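Visit to the learning robots hall at Vestance, Jun 1, 2018

Our group arrived a little before nine, because the bus from Ganton was for once early. We were given visitor badges and coffee, and then had to wait until the second half of the group had found the right gate. The building is at the back of the site, behind the old paint store, and from outside you would not guess what is done in it.

Elfriede Hubmann received us. She has been leading the data work there since February and before that she was many years in repair of office equipment, so she knows both sides. She spoke for half an hour without slides, which I liked very much.

The subject of the hall is the taking apart and putting together of used computers. The robots are not programmed for this step by step. Instead a person guides the arm through a small task, the movement and the camera pictures are recorded together, and this makes one example. When there are enough examples, the learning system is trained on them and tries the task alone. Mrs Hubmann told us that for one task they want 600 good examples before they start the training. A practised operator makes up to 35 in an hour, but only with the easy tasks.

After the talk we went in two small groups to the stations. Ours began with the one where the work is done inside an open tower.

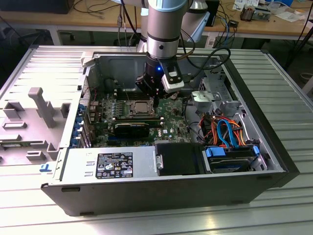

The gripper over the motherboard of a Dell tower, with the side panel put down on the left.

What surprised me is how little room there is. The fingers must come down between the cables and the metal walls, and from the place of the operator one does not always see the tips. For this reason the operators look more at the screen than at the arm. A young man from Flosier, who was in our group, asked if they tidy the cables first. The answer was no - the computers which come later will also not be tidy, and the system should learn it with the cables as they are.

Bad examples are also kept, but in a separate folder and with a short note. An example is bad if the operator hesitates for too long, or if the arm touches something it should not touch. I asked who decides this. Each recording is looked at by a second person, and if the two do not agree, it goes out.

At the end some of us could try the guiding ourselves, with an empty case. I needed seven attempts to reach the place I wanted, and my shoulder was tired after it. Mr Gündoğdu from our office was much better and did not let us forget it at lunch.

The canteen was good. We left at two o'clock.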